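What is a memoir?

A memoir is a true story that somebody writes about their own life. The word comes from a French word for memory.

A memoir is a bit different from an autobiography. An autobiography usually starts when the writer is born and carries on through the years. A memoir can be much smaller. It might be about one summer, one house or one pet.

Jordan Greenwood wrote a memoir about living in a village called Ondivell. It has 70 pages, and all of them are about a single November, when the river flooded and the family moved upstairs with their dog, Bunting.

Can you remember being a baby?

Most people can't. Their first memories are often from when they were three or four, and they may be only small pieces — a smell, a noise, the colour of a door. Writers sometimes ask older relatives to help fill in the gaps. They also look at letters, school reports and family photographs.

Two people can remember the same day differently. Jordan remembers Bunting being carried up the stairs. Jordan's sister Edel says he walked up by himself. The book tells you both.

Do you have to be old or famous?

No. You can write a memoir at any age. It doesn't have to be long either, and 200 words is plenty for a first try.

How to start

Choose one thing that happened to you. Write down what you could see, hear and smell. Use the word "I". Say how you felt at the time, even if you feel differently now.

If you can't remember what somebody said, you can write "I think she said" or leave it out. If your story is about a friend, ask them before you show it to other people.

Put your name and your age at the top of the page, so that you will know later how old you were when you wrote it. 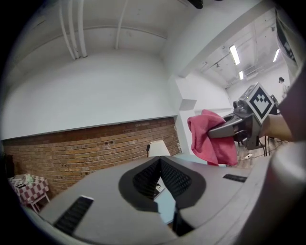
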